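Minutes, Prullau playroom group, April 17, 2024
Present: Nataša Omerović (chair), Darren Oakley (notes), four parents. Apologies from the Zupan family.

1. Last minutes
Agreed. Darren to fix spelling of Istetberg.

2. Money
282 in the tin after the bake sale. Shelf quote from Erkier came in at 45 a shelf, fitting extra. Nataša thinks too much. Leave till July.

3. Play kitchen
Long one. Cups and bowls keep ending up in the sand box, then back on the table unwashed. Agreed:
- plastic cups and bowls stay on the green cloth table, nowhere else
- stack by size, big bowls at the bottom, cups in a separate pile
- anything cracked goes in the trash, dont put it back
Darren asked if we need more cups. No. Need people to put away the ones we have. Two parents want the colors sorted, others said life is too short. No vote.

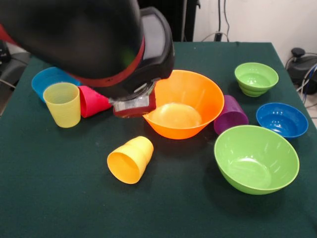

Washing up: hot water and soap at the end of each session, whoever is on the rota. Drying rack still missing a foot, Darren to look. Green cloth to go home with Nataša for a wash, she will bring it back before next session.

4. Rota
Gaps in July. Sheet going round agian. Please write so it can be read.

5. AOB
Door sticks. Lost mitten, blue, in the office.

Closed 13 minutes late. Next meeting same place, date to follow by email.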